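# rellum-wire-picks

Hi! I'm Eskil Sandberg, and this is my little set of wrist camera clips from comparing two kinds of finger pads on the same gripper. I wanted to know which pads cope better with thin, springy wire bundles, and I couldn't find much out there (if you have something, please send it my way!).

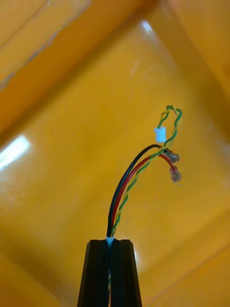 There are 367 clips in all. The Stindell pads are in `pads_a` and the Zalewska pads are in `pads_b`, and I kept the arm speed the same for both. I marked 22 clips as "doubtful" where I couldn't decide if the grip counted, so filter those out if you're training on the labels.

We use this cookie to remember your settings. Accept | Manage

The wrist view does get glare from shiny surfaces, and I left it in, it's what the controller has to live with anyway. 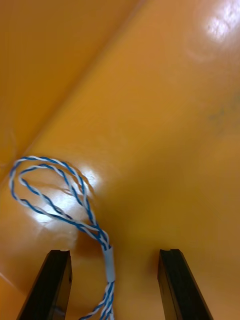 Twisted pairs are my favorite part of the set, loops and all. Labels are in `picks.csv`, one row per clip, and the last 13 rows use the older column order (sorry, I'll fix it in December). Questions go in the issue tracker, I read it most evenings from Pirkville.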